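Jesstead wants its patience back

I played the Jesstead demo twice last month, once with the sound on and once with a podcast going, and I liked it better with the podcast. I don't think that's what the developers are hoping to hear.

For those who haven't been following along, Jesstead is the new farming-and-trading game from Adetti, the small studio that made Uken. I put 81 hours into Uken. I know this because the launcher tells me every time I open it, like a disappointed parent. It was a strange, stubborn little game in which you ran a ferry between two towns that hated each other, and the whole thing worked on gossip. You carried the wrong letter to the wrong house and three weeks later a wedding got called off. I still think about it.

So when the trailer for Jesstead came out I watched it the same evening, and then I watched it again looking for the gossip. There are hills. There are goats. There's a woman named Eze who runs the mill and has a nice hat. The word "cozy" comes up on screen twice. What I couldn't find was anybody being mad at anybody.

The demo covers the first season and takes an afternoon if you poke at everything. You inherit a plot at the bottom of a valley, you clear it, you plant beans. The beans take 6 in-game days to come up. During that time you can fish, repair a wall, or walk to the village and press the talk button on people until they run out of lines. They run out fast. Eze has four things to say and one of them is that it might rain.

I want to be fair about this. Demos are short, and the people who build them have to choose what goes in. Maybe all the good stuff happens in fall. But a demo is also the part of the game somebody decided would sell it, and what they picked was bean planting. I've planted a lot of beans in video games. I've planted them in pixel art and in 3D and once in a text adventure, and at some point a person is allowed to ask what else is on offer.

The store page says the finished game has 908 items to craft. I have never in my life wanted 908 items to craft. Who is that number for? In Uken there was a letter, a lantern and a rope, plus whatever the passengers brought aboard, and I remember every single one of them. In the Jesstead demo I made a stool, a better stool, and a stool that was apparently for autumn. I couldn't tell you what separated them apart from the amount of wood.

Then there's stamina. Your character gets tired after a dozen swings of the hoe and has to eat or go to bed. I have heard all the arguments for stamina bars. They give the day a shape, they make you plan, they keep you from clearing the whole map in one sitting. Fine. But in Jesstead there is nothing else pulling at your time, so the planning comes down to going to bed at two in the afternoon and waiting. I did that for most of a week and my farm was doing great. Eze said it might rain.

The part I did enjoy was the mill. You feed in grain, set the stones, and if you get the gap wrong you end up with gravelly flour that the baker won't buy. It took me several tries. There's a real bit of machinery in there, with levers that have weight to them, and for ten minutes I was leaning toward the screen and muttering. Then the game offered to do it for me. An upgrade called the Helping Wheel automates the entire mill for the price of a few baskets of beans, and once you buy it the levers stop working. They're still there. You just can't pull them anymore.

I can't get my head around that one. If the milling is a chore, leave it out. If it's fun, why am I paying beans to make it go away? Plenty of games handle automation well, and the good ones give you a bigger, messier problem as soon as the small one is solved. You stop hauling ore by hand and suddenly you're up at midnight with a traffic jam on a conveyor belt. Jesstead takes the small problem away and hands you a fishing rod.

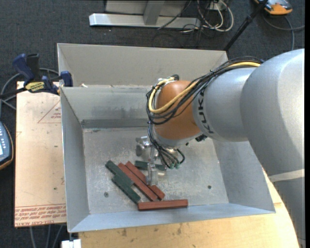
Asnakech Teshome commented on my first-impressions post that I was judging a cozy game for being cozy, and that after a ten-hour shift she doesn't want a wedding called off on her account, she wants the beans to come up. She bought the Helping Wheel right away and was glad to. She also pointed out that the levers hurt her wrist on a controller, which I hadn't considered, as I played with a mouse.

I've gone back and forth on that. The wrist thing is a good point and I have no answer to it, other than that a toggle in the options menu would cost zero beans and leave the levers alone for the rest of us. The other half I only partly buy. Uken was a gentle game too. It had no combat and no timer, and you could sit on the ferry all day listening to the water if you felt like it. It just assumed that you might want something to happen eventually. I don't see why restful has to mean that every neighbor is equally pleased with you from the first morning.

And some of my grumpiness is about the way this is being sold, I'll admit. Adetti's update from September used the phrase "endless relaxation" and also announced a season roadmap with 2 paid expansions. The base game isn't out yet. I'd like somebody to finish the valley before they start charging for the coast. If there's a plot tucked away in one of those expansions, I'm going to be very annoyed, and I'm going to buy it anyway, and we all know it.

My settings, for those who asked under the last post: everything on medium, shadows off, motion blur off always. It ran fine on my old laptop apart from a stutter whenever I walked into the village. The text size can be changed but the menus don't scale with it, so item names get chopped down to things like "Autumn Sto". Saving happens only when you sleep – another reason to go to bed at two.

I'm keeping it on my wishlist for now. I'm not preordering, and I'd suggest you don't either, unless beans are enough for you. The demo is still up if you want to try the mill. Set the gap one notch below where the tutorial tells you, and don't talk to the carpenter until you've sold the first batch of flour, or he'll give you the Wheel for free.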